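Four Months With the Grosent Dispatch App: A Small Carrier's Take

I run six trucks out of a yard in Nuvenport, mostly appliances and furniture, and until this spring my dispatch system was a whiteboard, two phones and Ama Osei's memory. Ama's memory is very good! But she wanted to take a vacation, and I wanted to stop getting calls at 5 a.m. asking which dock door somebody was supposed to be at, so we went shopping for software.

We looked at Radness first, mainly because a guy I used to drive with swears by it. Nice maps, lovely colors, but it's built for fleets a lot bigger than mine and the salesman kept steering me to a plan with 400 seats. I have six drivers. We ended up with Grosent, which I'm paying for out of my own pocket (no freebies, no discount code, sorry).

Setup took a weekend and most of a pot of coffee. You load your trucks, your drivers, your regular stops, and then the thing asks you for dimensions on everything you haul. I skipped that part, and I regretted it later. The importer wants a very particular spreadsheet, and it choked on our customer list twice before I figured out it hates a blank column. Once it was in, though, it was in, all 933 addresses.

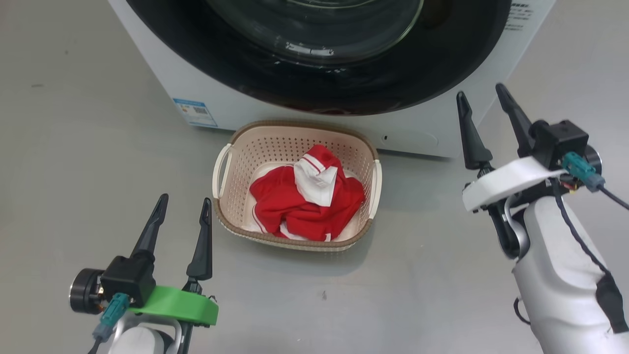
The driver side is where it shines. It's one screen with big buttons: next stop, call customer, arrived, done. Haruto Furukawa has been driving for me for years and hates every gadget I've ever handed him, and he had it down before lunch. The turn-by-turn knows about low bridges if you've put in your truck height, and it caught one on the old mill road that has scared the daylights out of me more than once. It drains a phone battery like crazy, so buy good chargers for the cabs.

Routing is solid but a little too sure of itself. It will happily give you a left turn across four lanes at rush hour to save two minutes. You can mark streets to avoid, one at a time, and I've marked plenty. Drag and drop works fine on the computer and badly on a tablet. I keep dropping stops on the wrong truck with my thumb, and there's no undo button, which drives me up the wall.

Proof of delivery is the piece I use the most. The driver takes photos at the door and again once the item is placed, the customer signs with a finger, and it all gets stapled to the order. You can make certain photos required by item type, so I spent an evening writing lists. For a front-loader ours now asks for the door glass, the dark rim around it and the white panel underneath, down to the little round access cover, and it wants them big enough to show a scuff along the bottom of the rim. 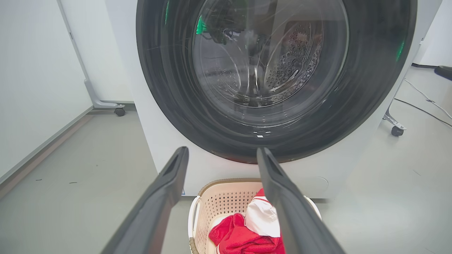

Claims go a lot quicker with all that attached. Before, I'd be digging through text messages for a picture somebody took in the rain, and now I type in the order number and send the customer a link. My one gripe is that the app shrinks the photos when the signal is weak and never goes back for the full-size ones. For a dent that's usually fine. For brownish smudges on a dark washer door rim, you want every bit of detail you can get.

Billing, well. The base price is fair, but text alerts are extra after 3,000 a month, and we blew past that in October without any warning. Support was nice about it and knocked off half. They answer the phone, too, which I'd pay for all by itself.

Would I buy it again? Yeah, for a shop my size I would. Put your dimensions in on day one, turn on the text limit, and keep the whiteboard up for a couple of weeks while everybody gets used to it. Ours is still up. Ama uses it for birthdays.

Filed under: Reviews, Dispatch & Fleet Software, Small Carriers

3 comments

Yaw Akolgo
Does it handle two-person crews yet? When I did the trial you had to make the helper a second driver, and then it routed him separately.

Angelica Javier
We had the same text overage, ours came to 865 extra messages. The limit is under Account, then Alerts, then that tiny gear. Took me forever to find it.

Quyên Văn
Good write-up. You can get an undo of sorts on the computer by opening the route history and restoring the last version. Clunky but it's saved me a few times.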